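The Box at the End of the Table: A Talk With a Woman Who Sorts Buttons

I drove out to Corklow on a gray February morning to talk about buttons, and I'd been in the house maybe a minute before we were talking about wood instead. She's a retired seamstress, she asked me to leave her name out of it ("my sister will only say I got it all wrong"), and she runs a small mail-order business from her back room, selling old buttons to people who are missing one. The coat kind, the cardigan kind, the kind off your grandfather's vest. She calls the business Udadell, after a street that isn't there anymore.

I had pictured jars. Everybody pictures jars, she told me, a little wearily, and pulled out a chair.

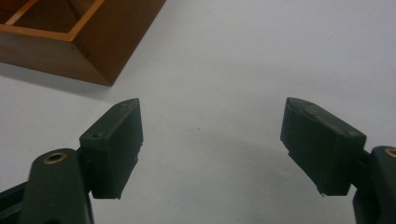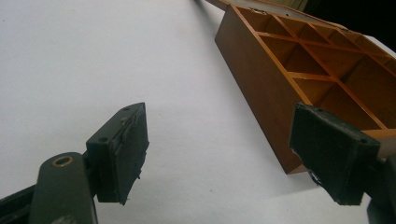 Wood on a white table, back room, Corklow

"Jars are for looking at," she said. "You can't work out of a jar. You want the one at the bottom, so you tip the whole lot out, and now you've got a lapful of buttons and a customer who wanted one."

So she works out of wood, with little cells, and she has strong feelings about it. The cells have to be small enough that you can't get lazy. A big cell, she says, turns into a junk drawer by Easter. A small one fills up and makes you decide something.

I asked where she learned that, and she laughed and said a hardware store. Her first job was at Ledenberg, which sold nails and hinges and twine two towns over, and the owner kept every size of screw in its own slot. "He'd send me to the back for one screw. One! And I'd be back before he finished his sentence. I thought, well, that's how I want my sewing room."

It took her a long time to get there. For years the buttons lived in cookie tins under the bed, and she sorted them by color, which she now thinks was a mistake. I would have sorted by color too, so I asked her to explain.

"People don't write to me and say they need a blue button," she said. "They say they need a button that goes through the hole! Size first. Then how many holes it's got, then what it's made of. Color is the last thing. And blue isn't even blue, you know. You put two blues side by side and one of them's green."

She keeps a notebook, a fat one with a rubber band around it, and she let me flip through. There were 754 orders in it from last year, each with a line or two in pencil. Some had a button taped next to them. One just said "wrong, wrong, right," which I liked so much I copied it down.

The white table matters nearly as much as the wood. She used to sort on the kitchen table, which is dark oak, and she'd lose the brown ones completely. Then she tried a tablecloth, and the buttons slid into the folds. Now everything happens on plain white, and she wipes it down before she starts and again before lunch.

"It looks like a dentist's," she said. "I don't care. I'm 2 feet away from it and my eyes aren't what they were."

We got onto the wood itself after that, because I can't leave these things alone. She likes that warm honey-orange color and she likes a bit of shine to it, though she admits the shine does nothing for the buttons. She won't have plastic. She had a plastic organizer once, and the dividers slid up whenever you bumped it, so the little shirt buttons crept underneath and mixed themselves up overnight. ("Like mice," she said, and made the mice with her fingers.)

Does the wood ever give her trouble? Oh, sure. Corners collect dust. You can't get a cloth in there, so she uses a dry paintbrush, one of the cheap ones from a kid's watercolor set, and she goes through a good many of those. She also says never to oil the inside of anything you keep fabric buttons in. She learned that with a set of 361 covered buttons from a bridal shop that had closed down, cream satin, every one of them beautiful on the day she bought them.

"Did you save any?" I asked.

"We don't talk about it," she said, and then she talked about it for quite a while. She tried cornstarch. She tried chalk. In the end she sold a few to a woman who wanted to dye them black anyway, and the rest went to a school for a puppet project.

Around then she made coffee, and I got a short lesson in how a sorting session goes. She puts on the radio. She takes one handful out of a bag and spreads it flat with the side of her hand, and she doesn't touch the bag again until that handful is gone. Anything cracked goes in a saucer. Anything she can't place goes in a different saucer, and that one she's not allowed to look at until the end of the week — her own rule, and she breaks it all the time.

The best day she ever had was a big bag from Achari, a tailoring shop that was clearing out its basement. She paid by weight and got 417 horn buttons, hardly a chip on them. She sorted through supper and past midnight and says she wasn't tired at all. I believe her! She lit up just telling me.

I asked what she'd say to somebody with a tin of old buttons in the closet who wants to do something about it. She had an answer ready.

"Don't buy anything yet. Dump the tin on something pale and see what you've got. Most people have shirt buttons, shirt buttons and more shirt buttons, and then five or six nice ones. You don't need a cabinet for that. You need an egg carton." She thought for a second. "If you fill the egg carton, then go get yourself a wooden one."

And if you find a button you love that doesn't match anything?

"Sew it on something. I've got a gray coat with a different one all the way down the front. My sister can't stand it."

She walked me to the door, looked at my jacket, and asked how long that cuff had been hanging open. I said since fall. She told me to stay right there and went back down the hall, and I heard the radio come on while she looked.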